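A Robot Learns to Pick Things Up
A visit to the open day in Tillport
For young readers, by Beverley Haslam

Last week I went to the open day of the Miton workshop in Tillport. Many children came with their parents. I want to tell you what we learned there, because some of you could not come.

The robot at Miton is called Dotden. It does not have legs and it does not have a face. It is one long arm, and the arm stands on a heavy metal foot. The arm has 7 joints. A joint is a place where something can bend, like your elbow or your knee. At the end of the arm there is a gripper. This is the hand of the robot, and it has only two fingers.

Can you pick up a cup with two fingers? Try it at home, but please use a plastic cup. You will notice that you must think about many things. Where is the cup? How wide must I open my fingers? How hard must I press? You do this very quickly. A robot must learn each of these things.

Before Dotden tries something with the real arm, it practices inside a computer. The engineers make a small world there, similar to a video game. In this world there is a table, and there are things to pick up. If the robot drops a bottle in the computer, no floor gets wet. The engineers push one button and the bottle is back in its place. 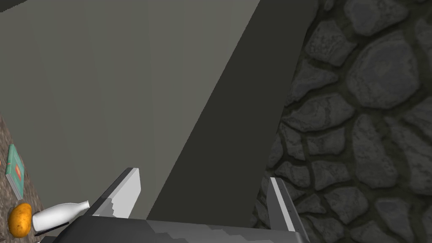 A girl from my group asked how many times the robot must practice. The engineer, Mr. Admasu, looked at his list. For one bottle, he said, Dotden had practiced 1378 times. In 615 of these tries the bottle fell down or the fingers closed on air. All of us laughed, but he was not ashamed of it. He explained that the computer remembers every mistake, and the next try can be a little better.

He also told us that round things are difficult. A book has flat sides, so two flat fingers can hold it well. A potato is different. It can turn or roll away when the fingers touch it. The robot must find the two best places to press, one on each side.

After this we went to the big room to see the real arm. Eight children were allowed to stand at the yellow line and give Dotden a task. A boy chose a sponge. The arm moved down slowly, opened the fingers, waited a moment and closed them. The sponge went up! Then it was the turn of a tennis ball, and the ball rolled under a chair. We had to look for it together.

Words to remember
Joint: a place where an arm can bend.
Gripper: the hand of a robot.
Simulation: a pretend world inside a computer, where a robot can practice.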